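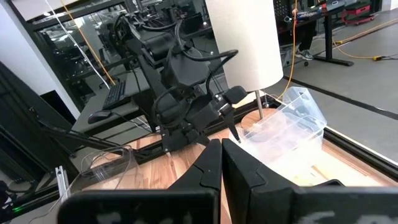
Sunita Lindqvist has 627 things in her apartment that are meant to hold other things. She counted them in August, before a move, and gave most of them away.

The ones she kept are clear plastic. An open box sits by the lamp and takes keys, stamps and whatever comes out of a coat pocket. A clear cup does the same for pens. "If I can see it, I put it back," she says.

The lamp came secondhand from a shop on Kimside for 120 dollars. It has a tall white fabric shade, a thin metal pole and a round light wood base that goes well with the tabletop – knots and all.

Her rule for a table is simple. One lamp, 2 containers, nothing stacked. Lids go in a drawer. She empties the box on Sundays, wipes it with dish soap and water, and lets it dry upside down on a towel.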